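Progress report to Prireo, November 2021
Daytime drama "Judus", season two 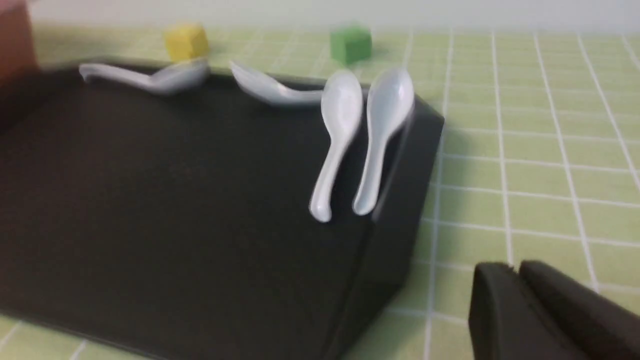 Filming is complete for 22 of the 25 episodes. Zihan Xie joined the cast in the role of Feng, the lost brother of Ona, and his first scenes are already edited. Yanling Su has agreed to stay until the last episode - her contract is signed.

We are four days behind the plan, as one actor was ill. The cost stays inside the approved budget. We kindly ask for the second payment before the final filming in February.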